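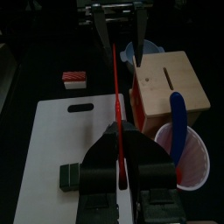 Cell 2, wrist camera view. Red spatula held in the near gripper, far gripper open.

Two-Arm Bench Cell: Setup and Care FAQ
Kept by Tibor Major. Last gone through January 8, 2018. Ask before changing anything in the config folder.

Where do I start in the morning?
Main switch, then controller, then arms. Wait for both arms to report ready. Home the far arm first, near arm second. Other way round they can meet over the board and you get fault 621.

What is fault 621?
Arms too close. Don't just clear it and hit go. Switch to hand guide, pull the near arm straight back toward you, clear, home again. If it comes back with the arms well apart, the base offset is wrong. See calibration.

How often do I calibrate?
After any bump, any finger swap, and any time someone moves the table. Otherwise every 1000 cycles. The Laltard panel shows the count, bottom line, second page.

How do I calibrate the wrist camera?
Fingers closed, nothing in them. Clear the tabletop. Put the dot card down where the board normally goes, run camcheck, follow the prompts. Takes a few minutes. Save under todays date, do not overwrite the old file. We have lost two good ones that way.

The fingers show up in the wrist view. Is the camera mounted wrong?
No. You want both near fingers at the bottom and the gap between them close to the middle. If the gap has drifted left or right the bracket is loose. Two screws, snug, not tight. Then recalibrate.

Which fingers go on which arm?
Broad blocky ones on the near arm. Long thin ones on the far arm. They are not interchangable, the tool lengths are different in the config. Swap them and the far arm will go into the table.

Spatula keeps twisting in the grip.
Usually dirty pads. Wipe with a lint free cloth and alcohol, let dry, try again. Still twisting, check the pads for a groove. Grooved pads get replaced as a pair, never one. Spares in the Fogh drawer, part 842.
Do not turn up the grip force to fix it. That is how the groove got there.

How do I set up a handover?
Teach the near arm hold pose first, flat end of the spatula in the fingers and handle pointing away from you. Then bring the far arm in with fingers open. Stop short. Close the last bit in slow mode. Far fingers close, wait for grip OK, and only then near fingers open. If both are pulling at once you will hear it. Hit stop.

Does it matter where the props go?
Yes. Board goes down first, handle hole at the far end. Cup and slotted wooden box to the right. Keep the tall stuff off the left side, the far arm swings through there on the way home. Play food can go anywhere it can be reached.

A utensil in the cup got knocked. Redo the run?
If the cup moved, yes. If only the handle is leaning a different way, carry on and note it.

Fingertip touched the wooden box. Now what?
Stop, back off by hand, look at the tip. Bent tip = swap. Not bent = run camcheck anyway. Log it either way.

What do I grease?
Finger slides only, once a month, the Cerkau tube. Tiny amount. Wipe off what squeezes out. Nothing on the pads, nothing on the joints, those are sealed.

Cables?
Look at the wrist loop every time you home. Should hang free with the wrist turned all the way both directions. If it pulls, re-clip before running. Most of the dropouts we had in May were this.

Can I run it with the Ikia software?
Not yet. Old controller only for now. Will update this page when thats sorted.

How do I shut down?
Put down whatever is in the grippers. Park both arms, fingers open. Controller off, wait for the fan to stop, main switch. Fill in the log sheet.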